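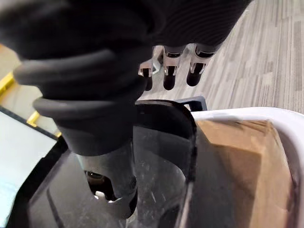
November, after lunch, grip bench. Back on the hockey stick grips, because the Rovia lot want an answer before they order for the whole club and I've been putting it off. The complaint is the same one as last winter: the grip is lovely for a fortnight, then it goes shiny under the bottom hand and the stick starts to turn on a hard hit. I've been arguing with Perrine about texture for ages (she likes dimples, I like ridges) and I still think ridges. Fine ones, parallel, close together, with a matt finish, very much like the black sleeve up top, and running round the handle so your palm meets them side on when you pull. Dimples feel nice in the shop, but they fill up with muck from the pitch and then you've got a smooth grip with spots on it.

So, two samples this morning. Same stick for both, the old training one with the chip in the toe, which came out at 518 g with no grip on it at all. Heavier than I remembered, I'd have sworn it was under 500. I weighed it again after I'd picked off the last of the old glue and the scales said the same, so that's the figure.

Sample one was the Heltel ridged wrap, put on with a half overlap from the top down. Sample two was the Poulain dimpled one, same overlap, same hand doing it (mine), same amount of pull as far as I can judge. I did mean to sort out a proper way of setting the pull, with a weight hanging off the end of the roll, and I haven't, so anyone reading this should bear in mind that I'm a heavy-handed wrapper and Perrine isn't.

Then the rub test. Glove leather strip over the grip, weight on the strip, turn the handle, read the clicker. Stop when the strip slides under the pull weight where it used to hold. Results, for what they're worth:

Heltel ridged: slipped at 1,555 turns.
Poulain dimpled: slipped at 1,551 turns.

Well! I sat and looked at those for a good while. After all that arguing, four turns in it. I'd like to write that the ridges won, and I suppose on paper they did, but I wouldn't bet a sandwich on a gap like that. Urmas came past with his tea, read it over my shoulder and said the leather had given up before either of the grips had. I was cross about that for about 3 minutes and then I went and looked at the strip. He's right, it's polished like a church pew all down the middle. I'd used a fresh strip for each sample, but both strips were cut from the same bit of old glove, and both look exactly as tired as each other.

So what I've measured, very carefully, over a whole morning, is glove leather. Lovely.

What to do about it. I could swap the strip every few hundred turns, which is a faff but easy. Or I could go over to a synthetic strip, and then I'm testing the grip against something that plenty of players do wear but that doesn't behave like a bare hand. Most of the Rovia players only glove the left anyway, so the bottom hand is skin. Perrine's idea (she'd written it on the back of my glue chart, thank you Perrine) is to leave the strip alone and look at the grip itself: run a set number of turns, pull the grip off, lay it flat and compare the worn patch with a clean bit from the same roll. I like that. It'd also show whether the ridges go down evenly or whether the tops round off first and the gaps stay open, and that's the bit I care about.

Had a quick look at this morning's pair that way, under the bench lamp. The ridged one has lost its matt finish on the worn side and you can feel the change with a thumbnail. The dimpled one is duller to the eye but smoother to the thumb. I'm not reading anything into that yet. No muck on either, of course, and muck is half the argument, so there's a round to do with pitch sand as well. The jar of sand is on the window ledge, please don't tip it down the sink again.

Glue notes, before I forget. Used the Dasurano backing tape under both. It holds, no creep at all at the bottom edge, but getting it off is horrible and it leaves a film that grabs the next wrap before you've lined it up. Wiped it with white spirit, waited, wiped again, and it was still a bit tacky where the handle flares. If the club are going to regrip their own sticks at home, they will hate this stuff. Ask Urmas if there's any of the old cloth-backed tape left in the drawer by the door, I'm sure there was most of a roll.

The other thing I noticed is how much the overlap matters. With a half overlap you get a step every turn of the wrap, and the steps do a fair bit of gripping on their own, whatever the surface is like. That might be hiding the difference between the two. Next pair to go on edge to edge, no overlap, so there's only the surface to judge.

For the next session, then: edge to edge wraps, new leather from a different glove, change the strip when it starts to shine, worn patches cut out and taped in here. Perrine to wrap one of each as well so we can see how much of this is my hands. I'll ring Rovia and tell them not yet — they'll moan, but they've moaned before. And I need to order more blades for the trimming knife, the one in it now is tearing the Heltel at the edges.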